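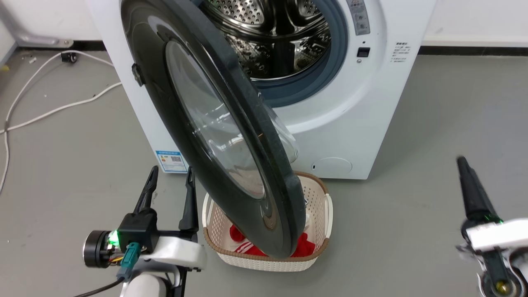 Chapter 2
Sorting, or Why Everything You Own Is Slightly Pink

Most households have a theory of laundry, and most of the theories are wrong. The commonest one holds that a modern machine is cleverer than the person filling it, and that any mixture put through the door will come out as it went in, only cleaner. A red garment with white stripes, lying in the basket with a bit of white fabric near it, is a fair test of the theory. The stripes will have to take their chances, having been sewn or printed next to the red by somebody else. The white fabric still has a choice, or rather you have one on its behalf.

In Chapter 1 we followed water into the house and out again. We now turn to what goes in the water. Sorting is the cheapest part of washing and the part most often skipped, usually at eleven at night. Raghda Sfeir, whose notes from the Grillavwood laundry course are used throughout this book, divides people into those who sort at the basket and those who sort at the machine door, on their knees, with regret.

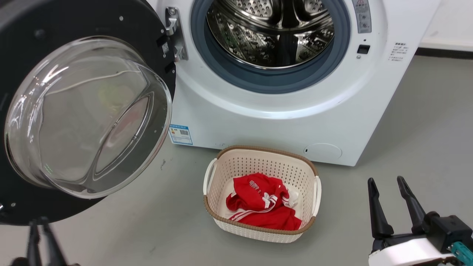 She favours the first sort, and so do we. Sorting at the basket gives you time to read a care label, empty a pocket and find the other sock. It also lets you see how much you have, a matter on which the drum will be firm even if you are not.

By the end of the chapter you should be able to:

divide a mixed load by colour and by fabric
read the wash symbols on a care label
test a dark or bright garment for loose dye
judge a full drum by hand - the 1000 spin setting will not forgive a bad guess

You will need a white cloth, a bowl and something red you are not fond of.

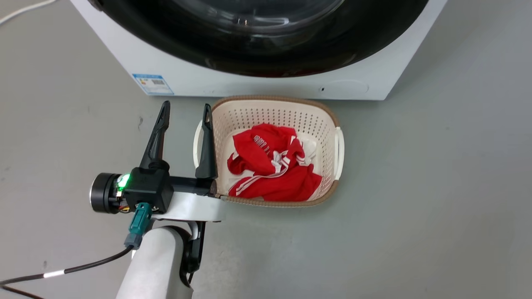

2.1 Loose dye and how to find it

Dye leaves cloth for several reasons, none of them personal. Some was never properly fixed, and comes away in the first few washes. Before you begin the test below, wet a hidden seam of the garment and press it with the white cloth for two minutes.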